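Brekaleo: New Recording and Tour Dates

The acoustic trio Brekaleo released its second album, Troravine, on June 30, 2023. The record contains fiddle tunes and songs arranged for fiddle, guitar and upright bass. Tracking took place in January at Rikska, a converted grain store with a natural decay of just under two seconds. The group played live to tape with no headphones and no overdubs. Most arrangements were kept from the first or second take.

Five of the tracks are in cross tuning (AEAE), and the fiddle was restrung for those sessions with a lighter top string. The closing piece, Đồng, is a slow air in D played without bass until the final repeat. Tempos on the dance tunes stay close to 100 beats per minute, slower than the trio's usual stage pace.
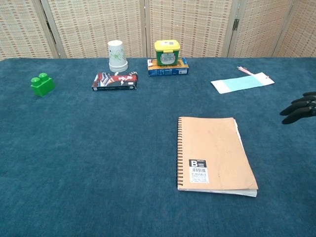

The CD edition includes a booklet with tunings and sources. Downloads are available in WAV and MP3. Subscribers to this newsletter may order both formats together at the single-disc price until the first pressing is sold out. Fall concert dates will be listed in the next issue.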